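Truver Community Meals Program
Progress report to the funding body, second reporting period
Prepared by Jolien Dewulf, program coordinator
17 September 2022

1. Status

The program is operating at the Clilluvik site under the terms of the original agreement. Kitchen fit-out is complete except for the grease trap, which is installed but not yet signed off by the municipality. Meal service began in the second week of the period and has run without cancellation. The delivery route to the north side of town has been deferred to November, as set out in section 4.

2. Enrolment and service

Registered households now stand at 147, against a target of 120 for this stage. Most of the increase came from the clinic referral pathway, which opened earlier than planned. Of the registered households, 79 collect meals in person and the remainder receive them through partner sites or by arrangement with a neighbour. The split will shift once the delivery route opens, and the forecast in the original application should be treated as out of date on that point.
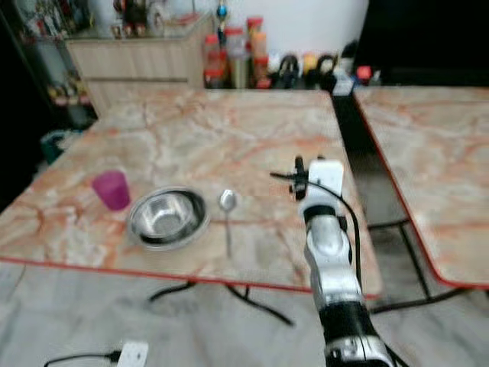 Texture-modified meals were added to the menu at the request of the clinic dietitian. Demand has been modest but steady. Soft and minced meals are cooked in the same batch as the regular menu and separated before seasoning, so the added labour is limited to portioning and labelling. Milagros Carrasco has written the labelling procedure and it is now in use on all shifts.

Allergen records were moved from paper cards to a shared spreadsheet. Two duplicate entries were found during the move and corrected. No allergen incidents were recorded in the period.

3. Supply and equipment

Dry goods continue to come from Gosico under the fixed-price contract. Fresh produce is bought weekly and its cost has risen by around 6 per cent since the last report. The menu was adjusted to use more root vegetables and lentils, and the cost per meal remains within the approved ceiling.

The walk-in cooler supplied by Van Dijk failed its first temperature log. The fault was traced to a door seal, which was replaced under warranty. Stock held overnight was discarded and the loss is shown in the attached ledger under write-offs.
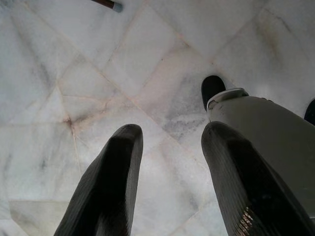 Luuk Mertens has taken over ordering and now reconciles deliveries against invoices on the day of receipt. Short deliveries were a recurring problem in the first period - mostly flour and canned tomatoes - and three credits have been recovered so far.

4. Variances

The delivery route requires an insulated vehicle. The first quotation exceeded the budget line and a lease is being negotiated instead. If the lease is signed on the present terms, the line will be underspent and we will request permission to move the balance to produce.

Staff training is behind schedule. Food handler certification is complete for all paid staff, but the first aid course was postponed by the provider.

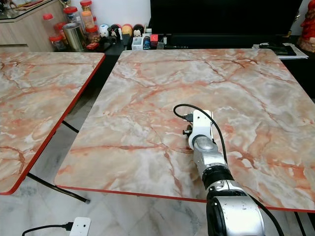 5. Next period

Work will centre on the grease trap sign-off, the vehicle lease and a short client survey. Jana Albers is drafting the survey, which will cover portion size, pickup hours and reheating instructions. A draft will be sent to the funder for comment before it is issued.

Comments (3)

Styliani Xenos
Does the 147 include households that registered but have not yet collected a meal? The last report counted them separately.

Jolien Dewulf
It includes them. I will add the separate line to the ledger and recirculate.

Luuk Mertens
Small correction to section 3 - the third credit is approved but has not been paid yet.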